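Forum index > Home and Household > Laundry and Cleaning
Topic: Heated airer or just carry on suffering?

dampsocks87
We have reached the point in the year where the spare room is a rainforest. Flat has no garden and no tumble dryer, and the landlord has views on washing being hung on the balcony (it lowers the tone, apparently, of a building with a vape shop underneath it).
I've been looking at the Savus three-tier heated airer. Is it any good, or am I paying for a warm clothes horse that makes one pair of jeans slightly less wet by Easter?

pegbag
Had the Savus for 2 winters. It works if you throw a sheet over it and turn things round halfway. Without the sheet you are heating the ceiling. Jeans take all night whatever you do. I've stopped buying jeans.

mildewed_off
Dehumidifier. Every time this comes up I say dehumidifier, and every time someone buys an airer and comes back in a month with black spots behind the wardrobe. The water has to go somewhere. At the moment it's going into your plaster.
Ours is a Junda, a plain noisy thing with a tank you empty into the sink. Shut the door, shut the window, leave it on overnight.

pegbag
It does not have to be a fight every year, mildewed.

mildewed_off
It does though.

dampsocks87
Noisy how? The spare room shares a wall with the bedroom.

mildewed_off
Like a fridge with a grievance. You get used to it.

Tumblewood
Nobody has asked about the spin. What speed are you running? If it's coming out at 800 you could own every gadget in the shop and still be wearing damp pants. Put it through a second spin on its own before you take it out. Costs pennies.
The other half of it is what happens between machine and airer. People leave a wet load sitting in a heap in a solid tub while they have their tea, and the bottom layer starts to smell like a pond. Get a basket with holes in the sides.
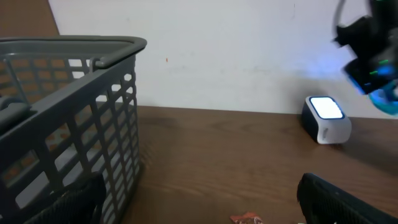 I went over to holes after years of one of those canvas hampers with a drawstring, which grew its own weather. Plastic, rinse it in the shower, done. And don't fill it to the top, I know everyone does.

ciment_floor
Disagree on the holes. Mine dripped all the way up the stairs and I went down them quicker than I'd gone up. Solid sides for wet, holes for dry. We have one of each and my family ignores the system completely.

Tumblewood
If it's dripping up the stairs, see my earlier remarks concerning spin speed.

ciment_floor
It was towels.

Tumblewood
Fair. Towels are a law unto themselves.

dampsocks87
Just checked and we've been on 1000 the whole time. There's a 1400 setting. We've lived here 3 years. I'm not telling my other half.

pegbag
Tell them it's a new feature.

Abbasi_Towers
Going against the crowd here. I do one service wash a fortnight for the big stuff (bedding, towels, dressing gown) and only small things at home. The flat has been dry since May and I have a sofa I can sit on again. Yes it costs money, so does repainting a bedroom.
What made it work was having one place where clean washing gets sorted. Ours is the table. It lands there, it gets folded there, and it goes away before anyone is allowed to eat.
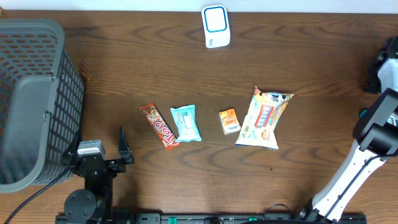
WHAT I'D DO IN YOUR SHOES (Tumblewood)
1. Top spin speed, then a second spin for anything thick.
2. Shake everything out before you hang it. Properly, like it owes you money.
3. Gaps on the airer. Two small loads beat one big one.
4. Dehumidifier if you can borrow one to try first. Heated airer after that if you still want it.

mildewed_off
Point four should be point one, but I'll take it.

pegbag
He'll be unbearable now.

dampsocks87
Right. Did a load at 1400 last night with the extra spin and the shirts were dry by breakfast, on the ordinary airer, with no gadgets at all. The hoodie is still thinking about it. Borrowing a dehumidifier from work before I spend anything, so the Savus is on hold.
Does anyone know why the pockets never dry?

ciment_floor
Turn it inside out.

Tumblewood
Hang it upside down.

mildewed_off
Dehumidifier.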